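How Does a Ship Know Something Is Coming?

Hello again, curious readers! Chepkoech Obura here. Last time we talked about anchors, and so many of you wrote in to ask how a navy ship keeps watch at night, when the sea is as black as ink. What a good question!
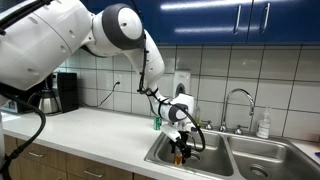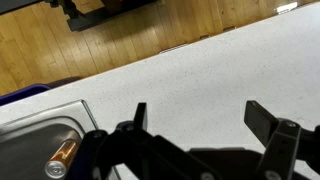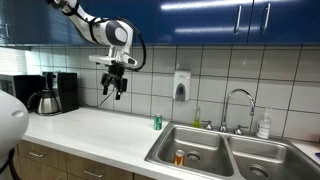
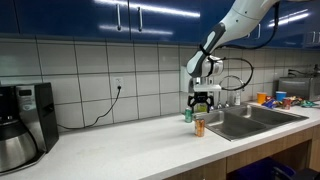

Let's start with your own voice. If you shout near a cliff, the sound bounces back and you hear an echo. Radar works a lot like that, only it uses radio waves, and those are much, much faster than your shout. The ship sends out a wave, the wave hits something - a plane, maybe, or another ship - and a little of it bounces home.

A computer times how long the trip took. A short trip means the thing is close, and a long trip means it is far away (clever, isn't it?).

Now, the Earth is round, so a ship can't see past the curve of the sea. That is why the radar sits up high on the mast, just as you would climb a tree to look over a fence.

Try it at home! Stand 3 big steps from a wall, bounce a ball off it and count until it comes back. Then move farther away and count again.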